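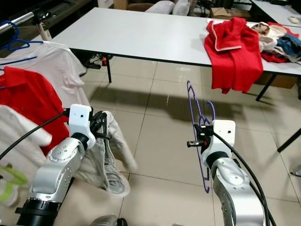
Ourania Rallis would like it known that she has never once put a sweater on a hanger, and that she considers the habit a crime against shoulders. Her complaint reached us in October, a day after we announced that our winter clothing swap would hang nearly everything. We have taken it under advisement and bought more hangers.

**Vollier Clothing Swap returns with 2000 hangers and one rule about sweaters**

2024-12-12. The Vollier Clothing Swap opens its winter round at Hutchins Hall, with 4000 pieces of clothing looking for someone who will wear them this time.

Shirts, polos and T-shirts go on the racks. Sweaters, in a concession to Ms. Rallis, will be folded on the long tables, where they should stay folded for almost 13 minutes.

"People bring us a heap and call it a donation," said Trefor Wogan, who runs the sorting. "By the time it's on a hanger it's a shirt again. Some of them are even nice shirts."

The hangers are plastic and come in whatever colors we could get. Blue does not mean men's. Purple does not mean anything. Last year several visitors worked out a system, and we regret to say there wasn't one.

Clothes should arrive clean and buttoned at the collar. Take as many pieces as you bring. Hangers stay in the hall, including the ones under your coat.

Press contact: Heather Sutcliffe, Vollier Clothing Swap, Hutchins Hall.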